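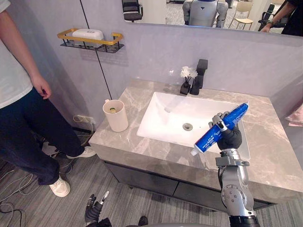
Dornville Manipulation Lab, Hands and Wrists Group

README for the Zaditz hand trials, bathroom set

What you have downloaded

Recordings from our comparison of two multi-fingered hands on a humanoid, done at a bathroom vanity. The task is to pick up a tube of toothpaste, hold it over the counter with the cap pointing down, and put it in the cup. People manage this half asleep. We gave the robot 40 tries per hand and a good deal of encouragement.

Folders

zaditz/ is the new hand, right arm only
pathirana/ is the old hand, same arm, same wrist mount
calib/ has the head camera files; read these first
notes/ is plain text, typed during the runs, spelling as found

Each run has head camera video, joint angles, finger motor current and a label. Labels go from 0 (never touched the tube) to 5 (tube in cup). A 3 means the tube was lifted and then something regrettable happened.

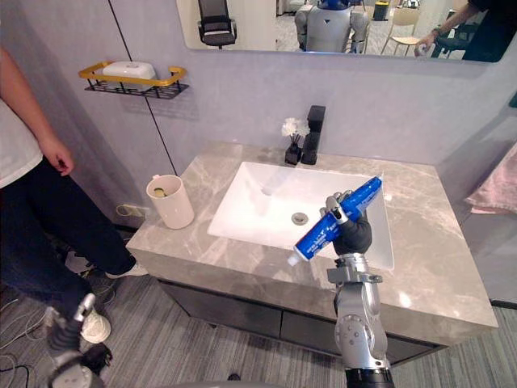
Zaditz set, head camera: tube held over the vanity, cap end down.

Things that will bite you

The mirror. The robot can see itself in it, and so can your person detector, your robot detector and your depth estimate. We left it in on purpose and have regretted it on and off. A rough mirror mask is in calib/.

The left hand drifts into the lower left of the view. It has no part in the task. Crop it or learn to love it.

People turn up in the recordings, both next to the vanity and in the mirror. They are cropped by the camera's view, but please don't try to work out who they are.

Finger current in the first 6 Pathirana runs was logged in the wrong units. The fix is one line in notes/units.txt. We could have applied it ourselves, and may yet.

Known gaps

One kind of object, one room, one arm. A tube is soft, so a firm grip changes its shape, and later runs are not quite the same problem as early ones. Anyone claiming a general result about grasping from this set should lie down for a while.

Use

Free for research. Call it the Bomonside Vanity Set if you need a name in a paper. The December release added the mirror mask and removed a folder called final_final.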